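Ticket 171: Stapler episodes failing the house rules check
Project: Cillow
Opened by: Beathag Innes
Status: open, waiting on Krešimir

Hiya, me again. The checker has thrown out 9 of my stapler episodes with "start state not met" and I can't for the life of me see which rule I'm breaking. I've got the Stonach rules sheet open next to me and I did the warm-up list in order — fingers fully open and closed, pivots looked over, clean view of the work surface. All fine. Any ideas?

Reply from Kastriot Radonjić
Which version of the sheet? Rule 3 changed in May. It used to say the object must be "in its working state" at the start, now it says "in the state named on the task card". If your card says closed and you start with it open, out it goes.

Reply from Beathag Innes
Ooh, right, mine's the old print-out! Binned. But the card for this one does say open, top arm swung away, so I'd have thought I was safe either way? I've just re-read it twice to be sure.

Things I've tried so far:
Restarted the checker. No change.
Ran one of Stavros's mug episodes through it, and that passed first go, so the checker isn't simply cross with everybody.
Slowed my approach right down, as the sheet asks for near shiny metal. Still rejected.
Wiped the fingertip pads. Rejected again, but at least they're clean.

I also went back over the approach rule (come in from the rear of the object, line up the pads, no squeezing until you're settled) and I'm fairly happy with how I do that bit now.
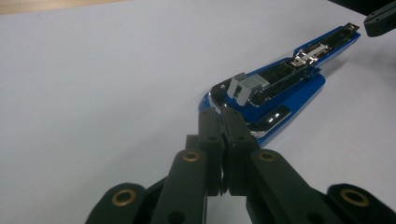 What I do wonder is whether the checker is still reading the old card. The log line says "expected: closed", and that can't have come from the new one, can it? Blagoje had something similar on the Ruangrit set and it was a stale copy in the cards folder. Krešimir, could you have a look at your end before I redo the lot? I'd also like the sheet to carry its version number at the top — I'd have spotted mine was out of date straight away.

I'll leave the rejected ones where they are and not delete anything till I hear back.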